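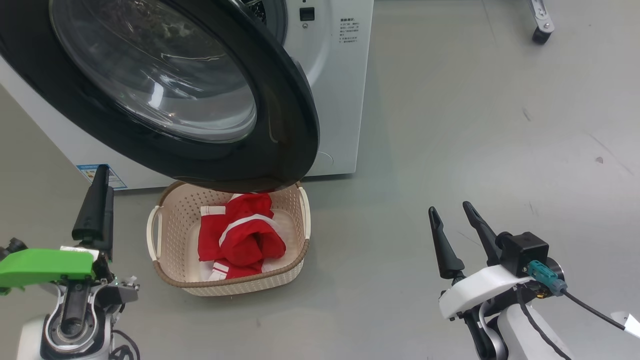 A front-loading washer with its door open.

Laundry room hours and other changes for the winter

Friday, October 21, 2022

The new laundry schedule at Stetenum starts next month. The room will open at 7 in the morning and close at 10 at night, every day of the week. Until now it has been open around the clock, and the apartments directly over it have had to live with the spin cycle at two in the morning. Several of those residents wrote to the office over the summer, and the subject came up again at the September building meeting. The vote there was 18 in favor of fixed hours and 7 against.

If you work nights and the new hours leave you stuck, write to the office. Two households have already been given a key to the small laundry in the Aasen building across the courtyard, which has no apartments above it. The same arrangement can be made for others.

Sign-up sheet

The paper sheet on the laundry room door stays. Slots are two hours long and you may sign up for two a week. Please write your apartment number as well as your name. If a slot has not been started 20 minutes after its time, anyone may take it. Clothes left in a machine after the slot is over can be moved to the table by the next person. Please put them in a basket or a clean bag if there is one, and do not put them on the floor.

Bedding and rugs

Large comforters do not belong in the regular machines. They soak up more water than the drum can throw off, and the machine stops partway through with a full load of water in it. This has happened often enough that the repair bill for the year so far stands at $451, nearly all of it for drain pumps and one door seal. Rugs with rubber backing are also not allowed. The backing crumbles and ends up in the filter.

Plallance, the cleaner's on the corner, takes comforters and rugs and usually has them back in three days. Ask for the price before you leave anything there, as it depends on the size.

Smells and mold

The most common complaint about front loaders is a sour smell, and most of it comes from the rubber seal around the opening. Leave the door open after your last load so the drum can dry. Wipe the fold of the seal with a rag, especially along the bottom, where water and lint collect. Pull out the detergent drawer a few inches too.

Use less detergent than you think you need. Our water is soft and a full cap is too much for a normal load. The extra soap stays in the hoses and the seal and feeds the smell. Fabric softener makes it worse. Once a month each machine will be run empty on the hottest setting, on a Monday morning, and that slot will be crossed out on the sheet.

Drying room

The drying room fan has been replaced by Stultinier and is a good deal quieter than the old one. It runs on a timer, so turn the dial when you hang your things up and leave the window closed while it is on. Lines should be cleared within a day. Anything still hanging at the start of December will be boxed and kept in storage room 13 until the end of the year, then given away. There are a number of single socks and a green wool blanket waiting there already.

Questions about the schedule, lost items or the Aasen key go to Aslak Sjögren in the building office, in person or by a note in the office mailbox. To report a machine that will not drain or open, call the office number posted by the light switch and tape a note on the machine so the next person does not load it.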